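Leka Two-Finger Gripper Set
Sandutberg Automation / Household and Bench Handling

The Leka set is sold as a left and right pair for teaching and testing two-handed tasks on small rigid goods. It is rated for objects up to 7 cm across the jaws. The notes on this page cover what the set can be used for today, and where a person is still the better choice.

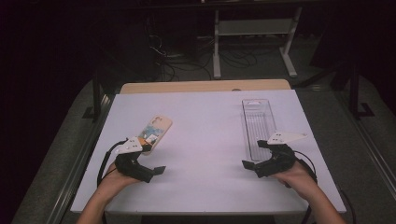
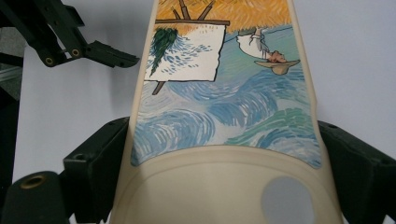
Task readiness

We grade tasks in four levels: manual only, hand-guided, supervised, and unattended. Grades apply to the gripper set with the Ulel controller, firmware 3, on a fixed table.

Pick and place, single rigid item: supervised.
Phone cases, small trays, boxed goods: supervised if items lie apart, hand-guided if they touch or overlap.
Inserting an item in a fitted tray: hand-guided.
Turning an item over between two grippers: hand-guided. Glossy curved shells can rotate in the jaws during handover.
Folding cloth, bagging, tying: manual only.
Clearing a mixed kitchen counter: manual only.

No task is graded unattended at this time. Customers who ask for a machine to tidy a room or pack a full order without an operator should not buy this set for that purpose. Packing a known item in a known tray is a reasonable goal for a small shop. Packing whatever comes down the line is still a job for staff.

Grip notes

Set closing force to the lowest value that holds the item through a full lift. Thin plastic shells bow inward under side pressure, and a bowed shell may spring out when the jaws open. Clear plastic is hard for most vision systems to locate; mark the rim or use a fixed stop. Replace finger pads in pairs.

In the box

Left gripper, right gripper, 4 spare finger pads, hex key, printed setup sheet. The Ulel controller and the Nulside table clamp are sold separately.

Lead time: 16 working days
Technical contact: Abdelkrim Helmy, applications desk
Task grades last revised 17 Dec 2025. Next revision planned for June.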